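The case for the corner shop that shuts at lunch

A shop near me in Eltden closes for an hour in the middle of the day. It sells bread, tins, stamps, string and a small amount of fruit, and at one o'clock the owner turns the sign round and goes upstairs to eat. People who have moved to the town recently find this hard to accept. I have heard it called lazy, and I have heard it called bad for business. I think it is neither, and I think more shops should do it.

The usual argument against closing is that lunchtime is when customers are free. That was a fair point when most people in a town like ours worked fixed hours in offices and could only get out between one and two. It is less true now. Many of the people on my street work from home for part of the week, or work shifts, or have retired. They can buy a loaf at half past eleven. What they have lost is the habit of planning for it, and I include myself in that.

Long opening hours are treated as if they cost nothing. The big supermarket on the Eltell road is open for 18 hours a day, and it can manage that because it has enough staff to share the hours out. A shop with one owner and a part-time assistant cannot. If it tries to keep up, the owner works 60 hours a week or more, and after a few years of that the shop is sold and becomes a flat. We have lost three shops this way on the same short stretch of road since I came to live here. All of them had put up signs in their last year saying they were now open later.

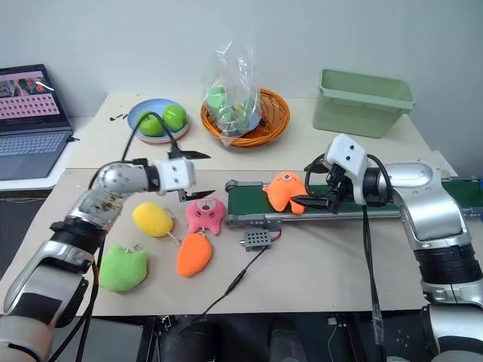 There is also the matter of what the hour is for. A meal eaten standing behind a till, between customers, is hardly a meal. I worked in a hardware shop in Stullance when I was younger, and we ate in the stockroom with one ear on the bell. You learned to take small bites. The owner had a bad stomach and blamed the water. I left that job with no great complaint about the pay, but I still eat too fast, and my family still mention it.

I accept that closing is a nuisance for some people. A person who drives in from one of the villages and arrives at five past one has a reason to be cross. Someone who cares for a relative may only have that one free hour. These are real problems, and a shop that closes should make it easy on them – a clear notice in the window, the same hours every day, and perhaps a shelf in the porch where an order can be left to be picked up. The shop near me does the first two of these. The notice is handwritten and has not changed in years, and I have never known it to be wrong.

That is worth more than people think. The café by the bus station, Thongdee, keeps shorter hours than any of the chains, and I go there more often than I go to them, partly for the noodles and partly as I always know if it will be open. The chains change their hours with the season and put the new ones on a website. Twice in February I walked to one of them in the rain and found it dark.

The council's plan for the high street talks a good deal about longer trading and an evening economy. I have read it, and I agree with some of it. The lighting is poor and the benches need mending. But the plan takes it for granted that a street is healthier the more hours it is open, and I could find no page in it that asked who would be standing in the shops. If the council wants small traders to stay, it could start by asking them what hours they can keep up for ten years, and print those.

As for the rest of us, we could look at the clock before we set out. I have missed the bread a few times by not doing so. I walked round the church, or sat by the river – it was no hardship – and at two o'clock the sign was turned round again and I bought my loaf.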